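Workshop notebook – 21 July 2019
Posted by the bench team, Plalska workshop
Filed under: Notebook / Tabletop sets / Odds and ends

Set 5 on the white table. Duck, knob, glass, small dark box and the teal piece. Panels wiped down first thing, table after.

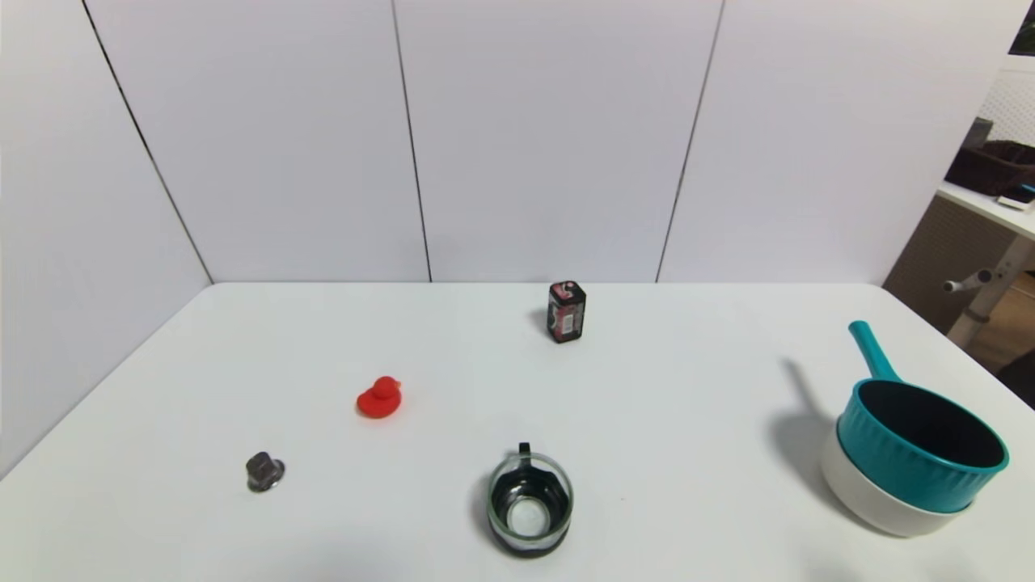
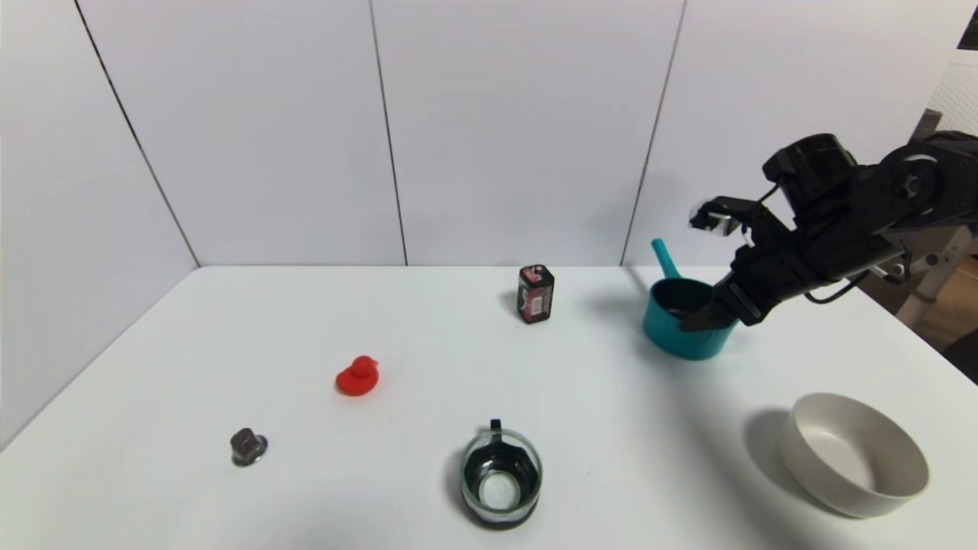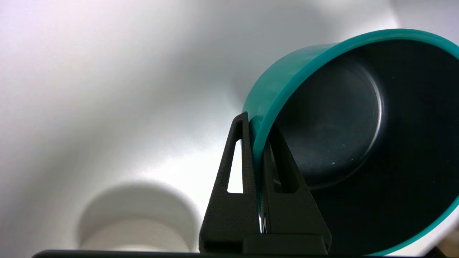

Spacing is the thing I keep changing. In the March sets everything stood too near the middle and the shadows ran into each other, so I have gone back to wide gaps and will leave it so. The box goes near the back edge, upright, with the printed label to the front. The duck sits left of centre with the knob lower down and further left. The glass is still the awkward one – seen from above it is mostly a rim and a circle, and the table comes straight through it. Try it once more with the Lambert tumbler before dropping it.

The teal piece needs a clean. There are pale specks all over the round bottom on the inside, and they stand out badly against something that dark. Lint-free cloth, then keep it in a bag between sets. Same for the other dark things in the Gresard crate.

To do:
– relabel the crate, it still says set 4
– ask Starnell for the price of a second duck, any colour but red
– write the layout on the card and tape it inside the cupboard door
– check whether the knob is on the stock list, I could not find it

Recent entries
Gresard crate: what is in it
Wiping down the white panels
Starnell order, 50 pieces
Notes on shadows, March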